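Zenumach Young Engineers

Print this page | E-mail this page

We use cookies to remember your reading level and to count visits. By staying on this site you accept them.

How Engineers Compare Robot Grippers

By the Zenumach Learning Desk
March 3, 2020

A gripper is the part of a robot that does the job of a hand. It sits at the end of the arm and it touches things. The arm decides where the gripper goes. The gripper decides what happens when it gets there.

There are many kinds. A gripper can have two stiff fingers, or two soft ones, or a rubber cup that sucks like a straw. Before a team builds a robot, it has to choose, and choosing means testing. This page explains how the testing is done at the Skamside workshop, where grippers are compared on ordinary household jobs.

What a finger is made of

Look at your own finger. It has bone inside, which is stiff, and skin outside, which is soft. The skin squashes a little when you press on something. That gives you more contact, and more contact means a better hold.

Many robot fingers copy this plan. A stiff plate does the pushing. A soft pad does the touching. The pad often has ribs, which are raised lines with gaps between them. When the pad presses on a hard edge, the ribs bend and fold around it. Some fingers also have teeth along one side, like a very blunt saw. Teeth can catch on a thin edge that a smooth finger would slide past.

Engineers use the word "compliance" for how easily a thing gives way when pushed. A pillow has high compliance. A brick has low compliance. A gripper needs some of both. If it is too soft, it cannot pull. If it is too stiff, a small mistake in aim becomes a hard bump.

Testing without an arm

Robot arms are heavy, costly and slow to set up. There is a simpler way to try out a gripper: put the fingers on a tool with a handle and let a person hold it. The person moves the tool to the object, closes the fingers, and does the job. A camera on the tool records everything the fingers do.

The camera has a very wide lens, called a fisheye. It sees far out to the sides, so the fingers and the object fit into one view even when they are close together. The price is that straight lines look curved, most of all near the rim. A computer can correct for this if it knows the shape of the lens.

The square black-and-white patterns on fingers like these are called markers. Each one is different, the way each house on a street has its own number. The computer finds the markers in the video and works out where each finger is. From that it knows how far apart the fingers are at any moment. It does not need a wire or a sensor in the finger to tell it.

The test jobs

A fair comparison uses the same jobs for every gripper. The Skamside list has 6 jobs in it. Three of them are described on this page.

Job 1: Lift a soft object. A plush toy is good for this. It has no sharp corners and it changes shape when squeezed. Nearly every gripper can lift one, so this job is used as a warm-up. A gripper that fails here has something wrong with it, such as a loose screw.

Job 2: Take out a book. A book standing upright is thin, flat and fairly heavy. The fingers must close on both covers, and there has to be room for them on each side. Wide fingers do badly at this job. Narrow ones do better, though they may let the book swing as it comes out.

Job 3: Open a cabinet door. Doors are harder than they look. You do not lift a door. You pull on it, and it swings in a curve around its hinges. The fingers must follow that curve. If the person or robot pulls in a straight line, the handle twists in the grip. A soft pad allows a little of this twist. A stiff finger may slide off.

Upright bar handles suit a gripper with two fingers. One finger goes on each side of the bar, and then they close. Cabinets with two doors add a problem, as the handles can be very near each other in the middle. A finger meant for one handle can touch the other.

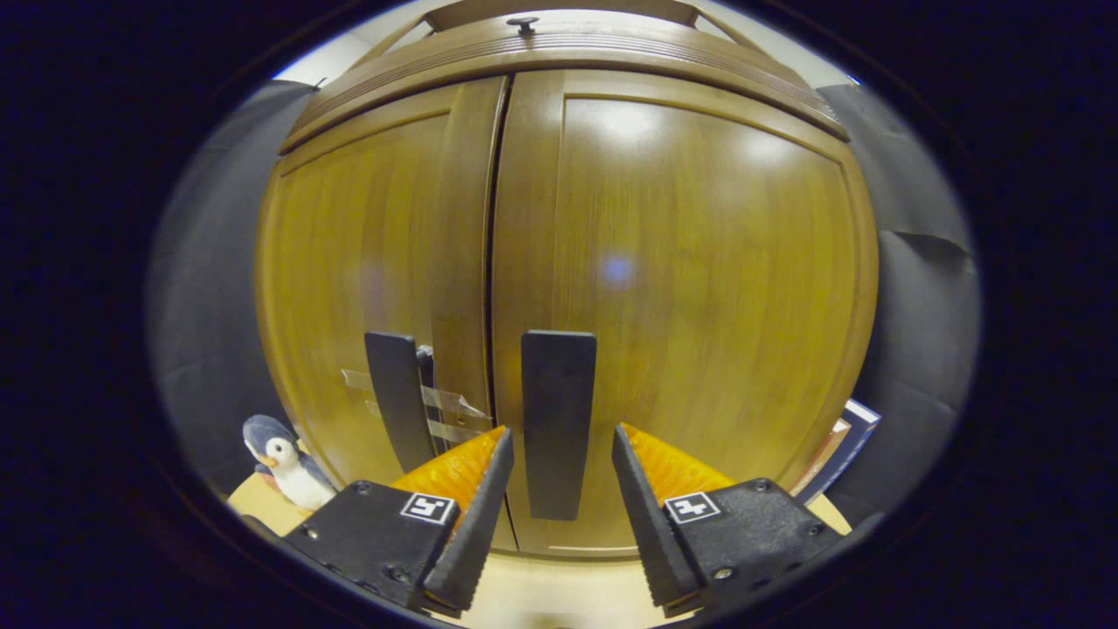

How a test is scored

Every gripper gets 15 tries at each job. One try is too few. A gripper can be lucky once, and it can be unlucky once.

Each try is marked pass or fail by a rule that was written down before the tests began. For the door job, the rule is that the door must be open far enough to put a hand inside, and the fingers must still be on the handle. "Almost" is a fail.

The time is written down as well. A try that goes on too long is stopped and counts as a fail.

What was compared

In October the workshop tested two sets of fingers. The Ifans set is stiff all the way through, with a thin rubber coat. The Neltadeo set has soft ribbed pads on a stiff plate. Both were fitted to the same handle, and the same people did the tests with each. Changing only one thing at a time is what makes the comparison fair.

The Ifans fingers were quicker with the book. Their tips are thin and went easily between the covers and whatever stood beside them. The Neltadeo fingers passed the door job more often. The team saw the pads bend as the door swung, while the stiff fingers had to be turned very exactly to keep their hold.

Pads wear out. The ones on the Neltadeo set were changed after 169 tries, when small tears showed at the ends of the ribs. The rubber coat on the Ifans set did not need changing, but it collected dust and had to be wiped — a dusty finger slips.

Try it at home

You need two wooden spoons, two clean kitchen sponges and 4 rubber bands. Ask before you borrow them.

Hold one spoon in each hand and use them as fingers. Pick up a soft toy, then a paperback book. Do each one 5 times and write down pass or fail. Next, fix a sponge to the inside of each spoon with two rubber bands, and do the same jobs again. Use the same toy and the same book.

Compare your two columns. If one job got easier and the other got harder, write down which part of the finger you think made the difference, and then change only that part and test again.

Get the Zenumach newsletter: enter your e-mail address. Ask a parent or guardian first.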